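Buy the gripper, question the subscription

The Emix capture kit from Vatmont arrives as a hand-held gripper, a head-mounted camera, a body unit on a cable and a marker box for calibration. It is sold on a simple argument: a person can gather manipulation data faster than a remote-controlled arm can, and with less to break. On that argument I think Vatmont is right. On the price of what surrounds it, I think they are wrong.

Setting up took us 40 minutes the first time and under ten once the routine was known. The grip is light enough for a full morning's work. Calibration is a short pass with the marker box on the table, and the software rejects a poor pass before recording starts – a feature the older Drernis kit lacked, at some cost to our storage.

Of 174 recorded runs on table-top tasks, 39 were thrown out at review. Most of those were timing faults between the head camera and the gripper, which the log flags only after upload. A warning light on the handle would deal with it.

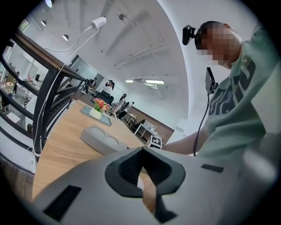
Bianchini, commenting on an earlier draft, thought the timing faults were overstated. On their kit the fault went away after the body unit's cable was replaced with a shorter one, and they have seen two cases in a month. They also thought the discard rate said more about operator training than about hardware.

That may be so, and we shall try the shorter cable. It does not alter the main complaint. The review software is licensed by the seat, the export format is open only on the higher tier, and the lower tier deletes raw footage after 30 days. A buyer who owns the gripper should own the recordings it makes. Until Vatmont moves export into the base price, I would take the hardware, write the review step in-house and leave the subscription alone.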